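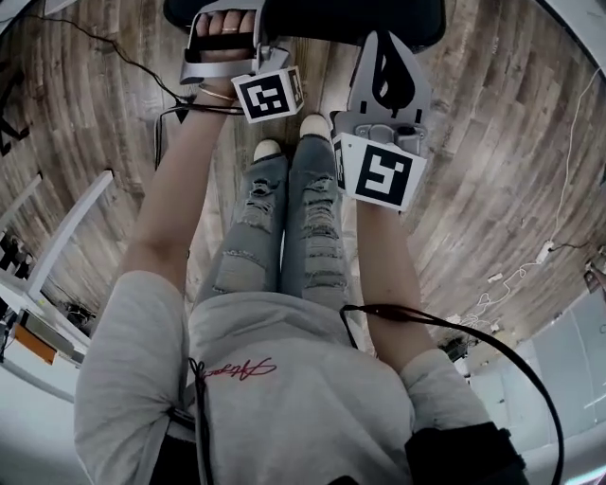

Armindo Mota says I'm wasting my money on floor oil, and that what I want is a dust mop and a bit of patience. He left that under my post on squeaky boards, and a bunch of you piled on to agree with him, so fine, let's talk about it!

Posted in August by Turlow
Filed under: Home & Floors, Tried It
14 comments

I bought the Flevow refresher kit with my own $35. You get a bottle of oil, a flat applicator pad, one spare pad and a folded sheet of instructions in type so small I had to take it over to the window. It has something like a zillion stars online (okay, 3,000 reviews, I looked) and half of them seem to be from people who opened the box and rated the box.

We have 900 square feet of wood floor, all of it brown, all of it tired. The hallway was the worst. There was a dull path from the front door to the kitchen and a big cloudy spot where a plant pot sat for years and leaked. I'd already tried the Naltareo spray, the one with the lemon smell, and all I got was a floor that smelled like lemons and grabbed at my socks.

So, the Flevow. First you vacuum, then you damp mop, then you wait until it's properly dry, and I mean wait, I started at 7 in the morning and didn't open the bottle until after lunch. The oil goes on thin. I kept wanting to pour more. Don't! The one corner where I got generous stayed tacky till the next day and collected every hair in the building.

The pad is good, it sits flat and gets right up against the baseboards. The handle clip is bad. It popped off on me over and over, and by the bedroom I'd given up and was crawling along with the pad in my hand like I was washing a car. My knees had opinions.

Two coats is what the sheet says and two coats is what I did in the hallway. The path from the door is gone unless you crouch and squint. The plant pot spot is still there, a little softer at the edges, but I can find it from the couch. The bedroom only got one coat (see knees) and it looks nice enough that I'm leaving it.

Would I buy it again? For the hallway, yes. For the whole place I'd get the oil by itself and put a decent pad on my own mop pole. And Armindo, I do own a dust mop. It's a Dagdag, it's great on crumbs, and it did nothing at all for that dull path.

4 out of 5, minus one for the clip.

Shared 35 times
Leave a comment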